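Home | Contents | Chapter 6 | Chapter 7 | Glossary | Index

Chapter 7: When the Robot Thinks It Is Finished

By Pichit Onsri and Abenezer Asfaw
Revised in June

2 comments | 78 shares

The most expensive fault ever logged at the Stotanton workshop set off no alarm. An arm on the Clelix line closed its fingers on a bag, felt the right amount of push, reported success, and went on to the next bag. It had a firm hold of the wrapper. The part stayed behind. By the time a person wandered over with a sandwich, the log held 2000 perfect picks and the shipping crate held a great deal of air.

We call this a false grasp, and most of this chapter is spent on it. Clear film is the usual villain. It creases, it shines, it bends out of the way, and a finger that has pinched one edge of it feels much the same as a finger that has pinched something useful. 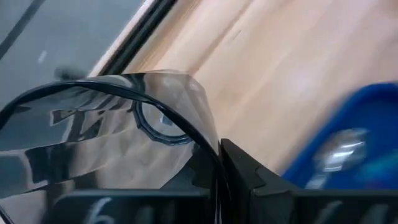 A force reading tells you that something is between the fingers. It is silent on the question of what. The engineers at Godport learned this and added a second check, a weight reading after the lift, which worked nicely until the air conditioning came on and the bags began to sway. Their report called the result "unexpected lift behavior." The night shift had a shorter name for it.

Two arms sharing one table bring their own trouble. If the first arm wrongly believes its job is done, the second starts work on a table that exists only in software. Wallin, whose stop rule we will study in Section 7.3, makes each arm wait until the other's claim has been checked by a camera. It is slow, and the operators complain about it every June when the orders pile up.
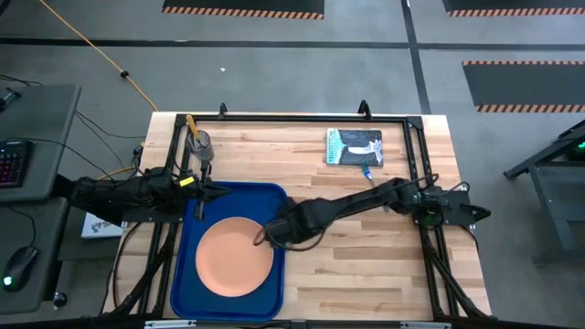
Figure 7.1. Two arms over a shared tabletop, one gripper near a clear cup and the other at the edge of a plate in a blue tray.

Before reading on, write down every way you can think of for an arm to be wrong about what it is holding. Keep the list. You will be adding to it in Section 7.2, where we take the Stotanton log apart line by line, starting with the first bag.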